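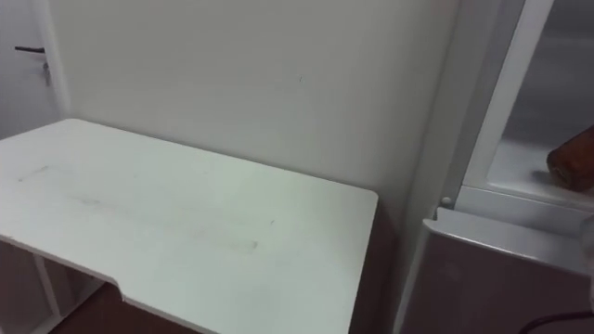 Hi Gonçalo,

You asked for a catch-up on the Standham youth football program before the next chunk of money goes out, so I'll start with the part you already heard about. Yes, we lost to Zarnitz 30-12, and no, it wasn't as close as that sounds (their second string played most of the fourth quarter). Our line couldn't block a thing on the left side and Sverre Berge, who's coaching the offense this year, has already moved two kids around because of it.

Now the good stuff! We have 50 players signed up, and that's enough to run a proper junior squad for the first time. The new helmets came in August and every one of them has been fitted. I held back the shoulder pads order because Dufour wanted the whole payment up front and I didn't love that. They've now agreed to split it, so that order goes in this week.

On the budget, we've got $600 left in the travel line. The bus to Gristutard will eat most of it, and if we make the playoffs I'm going to come asking for more, fair warning. Field rental is paid through the end of the season. Referee fees are paid too, except for the Zarnitz game, where I'm still waiting on the invoice.

One thing I'm behind on is the concussion training. Sverre and I are done, the two new assistants aren't, and they won't be on the sideline until they are. I'll send you their certificates along with the pads receipt.

Come out for a home game if you can, we'd love to have you!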